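Planning and Paying for a Robot Lab
Course notes, week 6: The equipment list nobody wants to write
Instructor: Jaime Barros

Last week we did floor space. This week is my favorite, the shopping list! By Monday each team should have a draft budget for a two-handed demonstration station, the kind where a person works with a gripper in each hand and the motion is recorded for a robot to learn from later. Bring it printed, one page, with a price or a written guess on every line.

Start with three headings: capital items, consumables, and shared items. Capital is anything you expect to still be using in three years. Consumables are what you wear out. Shared is the stuff that already lives in the building and that someone else may want on the same morning you do. Most drafts I see put everything under capital, and then there is no money left by spring.

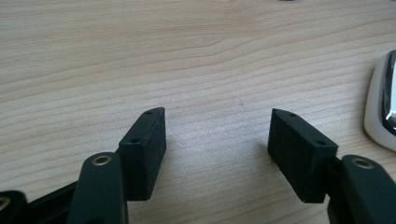 Consumables deserve far more love than they get. A gripper is quoted as one thing with one price, and it is very tempting to type that number in and move on. Look at the fingertips, though. There is a textured foam pad on each one, and at the lower edge of the right-hand block the foam looks slightly worn and frayed where it meets the plastic. Pads like that need their own line. Ask the supplier if they sell pads alone or only complete fingertips, because the answer changes your yearly cost a lot. For the class exercise, use the Kulik price sheet: $70 for a set of pads, $198 for a pair of complete fingertips. Work it out both ways and tell me which one you would stock.

Now quantity. You need two grippers to run a station, so how many do you buy? I'd love to hear you argue for three! A spare sitting in a drawer feels wasteful until the day a station stands idle for two weeks waiting on a repair. The exercise price is $579 each, and the Gasser quote in your packet takes the unit price down to $466 if you order five or more. Terence Bloxham ran the numbers for the Alik project last year and split an order with another lab to get there. Go find yourselves a partner team and see if it works for you.
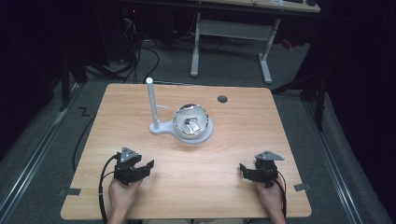
Cables next, and please don't laugh, cables are where good budgets go bad. Count every run from end to end, add slack for the person's full reach, and then price a second set. Add clips, sleeves and floor covers while you're at it. A cable that drops off the side of a table and crosses a walkway is a safety item, so it may be payable from a different account (ask before you assume).

Furniture goes on the list too. A table that shifts between sessions costs you hours of setup, so decide early how it will be held in place and price the hardware. Floor tape is cheap and worth every cent.
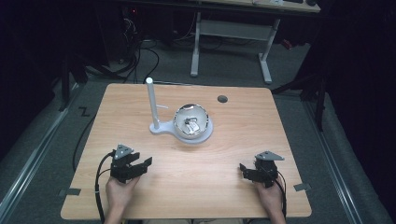

Fig. 3. Two-handed station: table bracketed to floor rails, tape mark on the carpet at left, stand and metal bowl set out for the task.

Task props are the fun part. Stands, bowls, small objects. Buy them in pairs from the same batch, and write down the catalog number, since next year's bowl may be a slightly different size and your new recordings won't match your old ones. Thrift stores are wonderful for practice props and terrible for anything you have to replace exactly.

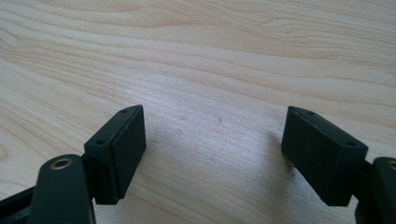
Then there is labor. Put in the time to unpack, mount, calibrate and label, and the time of the person who will do the demonstrations. Vandale (the case study on your reading list) bought everything in one go in November and had no hours set aside to install it. The boxes stayed taped shut until the next term. Read pages two to four of the case and mark where you would have moved money.

For Monday:
One-page draft budget, three headings.
Pads versus fingertips, both totals shown.
Your case for two, three or five grippers, in a short paragraph.
One question you would ask a supplier before signing.

Office hours are 3 p.m. after class. Bring messy drafts, I like those best.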